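FOR IMMEDIATE RELEASE
2023-06-05

Skastemden Publishes Tabletop Handling Practice for Small Gripper Arms

Free to download, 388 clauses cut down to a working core, comments open until November

SKASTEMDEN - The Skastemden working group on light manipulation today released its Tabletop Handling Practice, first edition. Covers small arms with two-finger grippers working on open tables near people. Kitchens, teaching labs, packing benches, repair counters. Voluntary. No fee, no sign-up wall.

The text replaces the draft circulated last year under the same name. That one had 388 clauses and almost no one finished it, members of the group included. The new edition has 6 chapters and fits in a coat pocket if you print it small.

"We wrote the first version for auditors," said Orestis Manolakis, chair of the working group. "People on the floor told us so, loudly. So we went back and wrote down what a good operator does in the morning before the arm moves at all."

What is in it

Chapter 1 is on the table. Matte surface, plain color, edges known to the controller. Nothing stored on the work area that isn't part of the task. Cables kept off the table top.

Chapter 2 is on the gripper. Inspect fingers and visible fasteners at the start of each shift. Written record, signed. Open the jaws fully before the first approach and hold there until the operator confirms.

Chapter 3 is on objects, and it's the longest. Clear and shiny items get their own section after a long argument in the group over whether they should be allowed in unattended work at all. They are allowed, with conditions: a slow approach, a second look from a different angle, and a stop if the two looks disagree on where the thing is.

A clear piece lying alone on a pale table can give a camera very little to go on besides highlights and a faint shadow.

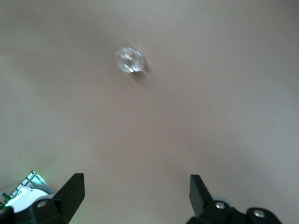
Does a shop have to replace its current arms to follow the Practice?
Older arms can be used as they are, provided the speed limit can be set and locked and the stop button is within reach of the operator's normal standing position. Where the speed can't be locked, the arm may only be run attended.

Chapter 4 covers mixed sets, meaning flat things, thin things and standing things in one task. Thin items must be presented so a finger can get to at least one side. Where two thin items lie close together the plan has to say which goes first, in writing, before the run. Open vessels are treated as full unless the operator has checked. That last rule came straight from the trial sites and was adopted without a vote.

Chapter 5 is people. Who may reach in, when, and what the arm must be doing at that moment (stopped, jaws still). One named operator per arm per shift. Handing over by shouting across the room does not count as a handover. Neither does a sticky note.

Chapter 6 is records. Near misses get logged the same day, on one page, no scoring and no blame field. The blame field was in the draft. It is gone.

Trials

The Practice was tried at 5 sites before release, among them the Hollmann teaching kitchen and the Troton repair depot. Together the sites logged 2728 pick attempts under the draft rules. Logs were read by hand by a team under Shufen Lei, who edited chapters 3 and 4.

"Most of what we changed came out of the remarks column," Lei said. "Somebody writes 'knife and fork too close, moved them myself' and there's your clause. We had a whole page on grip force that no site ever opened. Out it went."

Trial tasks used everyday items on purpose. Cutlery, cups, boards, small loose parts. The group wanted things any shop can find in a drawer so that sites could repeat eachother's set-ups without ordering a kit.

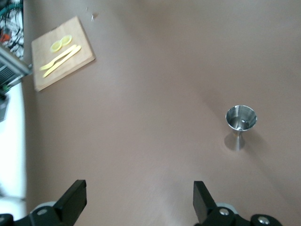
Yellow plastic fork and knife on a light-brown board, with a small stainless steel cup on the open table to the right.

Dezső Gulyás, who ran the work at Troton, said the start-of-shift check was the hardest sell. "Our people thought it was paperwork. Then we moved the sheet from the office to the bench and it got filled in. Same sheet. I'd tell any site to do that first and read the rest of the document after."

Not covered

Suction tools, three-finger hands, mobile bases, anything hot, anything sharp enough to need a guard. Food meant to be eaten is out of scope for now, a separate note is being drafted with the Hollmann team. The Practice does not replace national law or the arm maker's manual. Where they differ, follow the stricter one.

Checklist and training

A single-sheet checklist comes with the download. Gristis, which handles training for the group, will run open sessions for operators and supervisors. Sessions are short and held at the bench, with the arm powered. Supervisors are asked to attend the same session as their operators and not a seperate one.

"Bring your own table problem," said Xiaoqing Fan of Gristis. "If your lights make a mess of a steel cup, describe the lights. We'd like to spend the time on that and skip the slides."

Comments

Comments on the first edition are open until the end of November. Use the form at the back, one point per form, clause number at the top please. Comments without a clause number will be read last. Replies will be published with the second edition, names removed on request.

Translations: sites wishing to translate should write first so two people don't do the same language.

About the working group

The Skastemden working group on light manipulation brings together operators, integrators and trainers who use small arms at table height. It writes voluntary practice documents and does not certify products or sites. Any badge saying otherwise isn't ours.

Press contact: Lingyun Xu, Skastemden press desk. Printed copies on request while they last.

ENDS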